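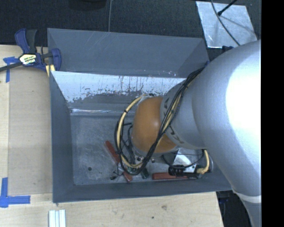 bekmont_bill
Re-zip the cable loop before you touch anything in the program. Slack at the wrist joint will snag sooner or later, doesn't matter how slow you run it.

ksoriano
did that twice. Still faults on the deep picks, cycle 548 last nite then again at 848. Murkby manual says swap the dress pack every 3000. not buying one yet

wunell27
Disagree w/ Bill. Check the bin first. If the clamp creeps your taught points are junk. Retape the corners, reteach, done

bekmont_bill
clamp creep doesnt give you a cable fault

wunell27
it does if the arm leans on the wall. seen it

ksoriano
ok clamp tonight, then new ties. Will post the log tmrw

Kristine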